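I finally did something about the yellow blanket.

If you've been reading for a while, you know the one. Ornella Villa gave it to me when I moved out of the Nurkmont apartment, it's soft and quilted and the color of weak lemonade, and it has never once stayed where I put it. I fold it, I sit down, I get up for coffee, and it's a heap again!

So in July I'm trying a new rule: the blanket lives with the pink armchair. I love that chair more than is reasonable (tufted seat, tufted back, nice fat arms) and I'd been hiding it under laundry, poor thing. Folding in thirds works best for me — in half is too wide and it slides off the front. I start from a corner, shake it out, smooth it on the seat, then fold toward the back. Takes me 20 seconds on a good day and 12 tries on a bad one.

Tùng Sầm says I should just roll it up and be done. He may be right, but I like seeing the quilting. Next up is the round table, which needs oil and a coaster or two. Any favorites for light wood? Leave me a comment.
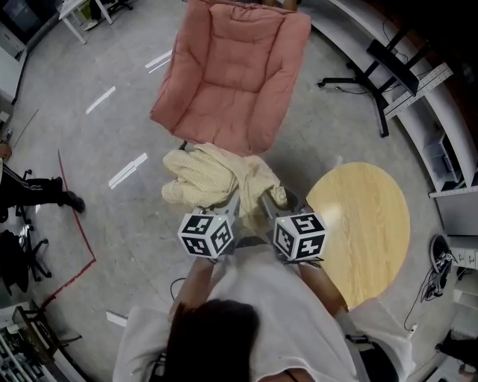 Yellow blanket, pink chair, folding still to come.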